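Plimholm Floor Soap, 2 litre bottle
Home > Cleaning > Floors > Plimholm

In stock. Page updated 17/05/2019

I started selling Plimholm because I was fed up of my own kitchen floor. It's old red clay tile, never glazed, and for years I washed it with whatever was on offer at the supermarket and wondered why it looked grey by teatime. Then Gisela Kuhlmann, who used to have the shop next to mine in Seslow, lent me half a bottle of this and I've never gone back (nor did I give her the half bottle back, sorry Gisela!).

It's a proper soap, thick and a bit golden, made from linseed oil by Lindemann. You put it in warm water, you mop it on, and you leave it. No rinsing! That's the bit people ring me up about, so I'll say it again further down. The oil in the soap stays behind in the tile and builds up a soft sort of sheen over a few washes. It won't look like varnish and it won't look wet, it just looks like a floor somebody likes.

Before you start

Sweep first, and sweep well. Any grit you leave behind gets turned into mud by the mop and pushed into the joints, and then you're on your knees with a toothbrush. I go over it once with a soft broom, do the corners and the doorway again, then move the bin and find all the bits I missed.
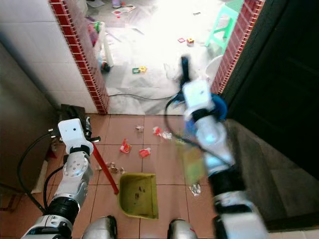

Broom and dustpan out on the tiles, ready for a sweep.

If your floor has had wax or one of those shiny acrylic polishes on it, take that off first with a stripper. Soap can't get through it and you'll end up with a patchy, tacky mess. Flick a few drops of water on the tile and wait a couple of minutes. If they soak in and leave a dark spot, you're good to go. If they sit there in beads, something's on top.

How much to use

50 ml in an ordinary bucket of warm water, and that's plenty. I know it looks mean. Agnese Pärn wrote to me in April to say her hall had gone sticky, and when we got to the bottom of it she was pouring it in like bubble bath. Two washes with plain warm water sorted it out and she's now on her third bottle, so no hard feelings.

Use two buckets if you have them, one for the soapy water and one for wringing the dirty mop into. It makes more difference than any fancy mop I've ever tried.
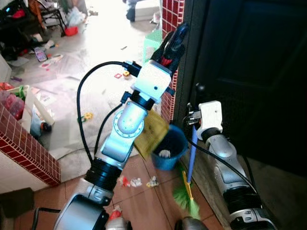 Cotton mops are best, the flat kind or the stringy kind, I don't mind which. Microfibre works but it does tend to lift the soap back off again, so you lose some of the sheen. Wring it until it stops dripping, work backwards towards the door and let everything dry before the dog comes in. And no rinsing (told you I'd say it again).

What it's good on

Unglazed terracotta, quarry tiles, brick, slate, most limestone, and untreated wood that's already been soaped or oiled. I use it on my back step too. It's fine on glazed tiles but a waste of money, if I'm truthful, as there's nowhere for the oil to go. Please don't use it on laminate or on gym flooring. I had a long chat with Vumasport about their rubber mats and the answer was no, it makes them slippery. 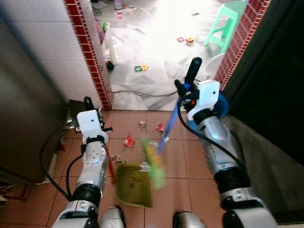 New floors want washing twice in the first week, then once a week after that until you like the look of it. After that I do mine whenever it needs it. The kitchen gets more than its share, the spare room hardly any.

Smell

A bit like a cricket bat. It's gone by the time the floor's dry. There's no perfume in it and no colour added. It can go thick and cloudy in a cold garage, so stand the bottle in the sink in some hot water and give it a shake.

Sizes

2 litre bottle
3000 ml refill pouch (lives under the sink nicely, but hold on tight when you pour)
Big drum, £44, collection from the Seslow shop only as it weighs a ton

Returns are fine on anything unopened. If you're not sure about your floor, send me a note saying what it is and what's been on it, and I'll tell you whether I'd bother.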